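Oveo Teaching Guide
Section 4: Your First Hand-Guided Task (Picking Up a Book)

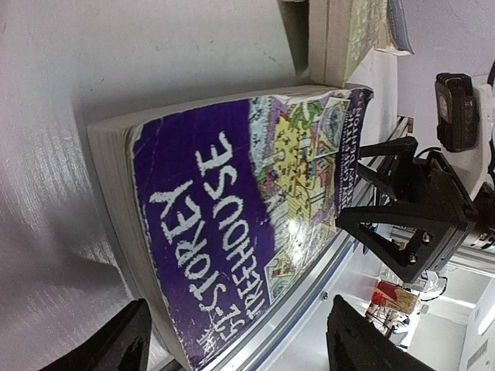 4.1 Before you start

Books are a great first lesson! They're thick enough to grip, they have a clear front and spine, and they teach you very quickly how gentle your hands are. A worn paperback like The 52-Storey Treehouse is ideal, soft corners and all. Save the hardcovers for Section 5.

1. Lay the book on the white work surface with the cover facing up.
2. Leave enough room beside it for a finger to get past the pages.
3. Open Gostico on your computer and choose New Task.
4. Type a short name, such as "book pick 1". You have 40 characters.
5. Check the wrist camera view. The pages and the cover should be easy to tell apart.

Note: Glossy covers bounce light. A small bright spot is fine. If the glare hides a whole side of the book, turn the book a little or dim the nearest lamp.

4.2 Recording the move

1. Hold both lead handles and squeeze once. The arms wake up and follow you.
2. Bring the gripper in low, fingers open, until one finger is just over the cover.
3. Pause for a breath. Oveo learns from pauses too, and this one marks the start of the grip.
4. Close the fingers slowly until the book stops sliding.
5. Lift, carry, and set the book down wherever you want it to go.
6. Open the fingers all the way before you back off.
7. Press the foot pedal to save, or tap it twice to throw the take away.

Caution: Keep the fingertips off the metal rail. If you feel a hard stop through the handles, let go and press Hold.

Caution: Don't reach into the work area while the handles are awake.

4.3 Getting good takes

Move the book between takes! Diagonal, sideways, upside down, close to other books, it all helps. Henok Tefera, who wrote the first version of this section, likes to record a few clumsy grabs with a clean recovery, and we've kept that habit. Those takes are really useful as long as the book ends up where it should.

Gostico stores up to 480 takes per task. When a task is full, start a new one and link the two under Task > Join.

Note: If the two arms drift apart while you record, see 7.2, Matching the Handles.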